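How to Make Brown Soda Bread Without Overthinking It

My neighbor Tsion Chala makes a loaf of soda bread just about every morning before work, and for the longest time I assumed she was some kind of superhero. Then she let me watch. There's no yeast, no rising, hardly any kneading – you stir it, shape it and bake it! I've been hooked since June.

What you need:

2 cups whole wheat flour
2 cups all-purpose flour
1 teaspoon baking soda
1 teaspoon salt
1 3/4 cups buttermilk
A handful of oats for the top

Turn your oven on to 425 before you do anything else. You want it properly hot when the dough is ready, and the dough is ready fast. Whisk the flours, baking soda and salt in your biggest bowl, then make a well in the middle.
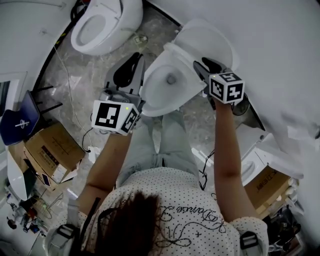

Pour in nearly all the buttermilk and stir with your hand, fingers spread like a claw, going in circles from the middle out. It'll look like a shaggy mess at first (mine always does). If there's still dry flour at the bottom, add the rest of the buttermilk. You're after soft and a little sticky.

Tip it onto a floured counter and pat it into a round, maybe an inch and a half thick. Don't knead it like regular bread or you'll end up with a doorstop – ask me how my first one went. Move it to a floured baking sheet, cut a deep cross in the top and scatter the oats over.
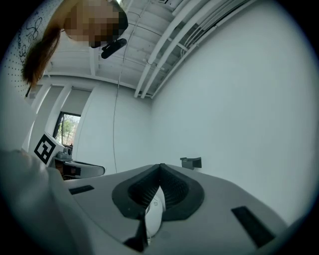
Bake for 40 minutes, then flip it over and knock on the bottom. If it sounds hollow, it's done. If it sounds dull, put it back in upside down for five more.

Now wrap it in a clean dish towel while it cools if you like a softer crust. Tsion doesn't bother, but I do. Give it an hour before slicing, then go heavy on the salted butter. It's best the first day and makes great toast the second, and leftover slices freeze fine with wax paper in between.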